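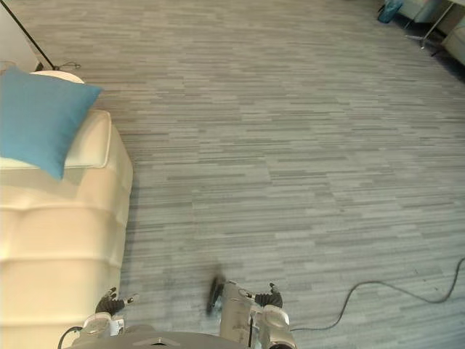 Community Life | Around Town

Jimmont lounge gets its sofa back, and a new carpet to go with it

The lounge on the ground floor of the Jimmont building opened its doors to neighbors again this January after a makeover that took six weeks from start to finish, and if the early crowd is anything to go by, people had missed the place a good deal more than they let on while it was closed.

The biggest change is underfoot. The old brown carpet, which had been down for longer than most of the regulars could remember, is gone, and in its place is a striped one in grays, with light and dark streaks laid out in a staggered pattern a little like floor planks. It was supplied and fitted by Murari, the flooring shop on Mota Street, and it runs right across the room.

"I was voting for green, I'll admit it," said Sidra Orakzai, who runs the lounge and has been opening it up in the mornings for years. "But then they brought the sample over and we put it down next to the sofa, and everybody went quiet for a minute, and that was the end of green."

The sofa, for those who have been asking (and quite a few of you have!), is staying. The cream leather one with the fat padded sections was very nearly sold off when the plans were first drawn up, but a note went up by the mailboxes asking for opinions, and 107 people wrote something on it. Most of them wanted it kept. One person drew a picture of it with a heart.

So it was cleaned instead, and some of the money set aside for a replacement went toward smaller comforts, among them a turquoise throw cushion that has already been a favorite with the after-school crowd, and a little teal waste bin for the far side of the room.

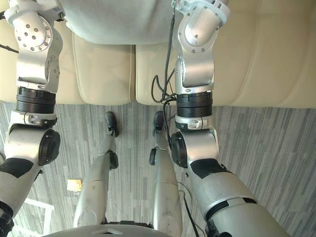 Cushions have been a bit of a sore subject at Jimmont over the years, as anyone who comes to the evening card games will tell you. They wander. They end up on the floor, or under somebody's feet, or down the hall. Orakzai has asked, very nicely, that whoever is last to leave in the evening put them back on the sofa, and she says that so far the new rule is being kept fairly well.

The whole job came to $2,000, with a good part of it raised at the fall bake sale and the rest given by Kerov, the hardware store across the road, which also lent a van for hauling away the old carpet. Tanveer Sethi, who lives on the second floor and helped carry the rolls out to the curb, said it was heavier work than he had bargained for.

"My back knew all about it the next morning," Sethi said, laughing. "But I walked in with my coffee when it was finished and just stood there. It feels like a bigger room. My wife says it's only cleaner, and she may be right."

The lounge is open to residents and their guests from 8 a.m. until 9 p.m. It can also be reserved for birthdays, showers and family get-togethers for a fee of $50, and Orakzai says the spring afternoons are already filling up, so it's a good idea to stop by soon and put your name in the book. She would also like to remind everyone, new carpet and all, that drinks with lids are welcome and muddy boots should stay in the entry.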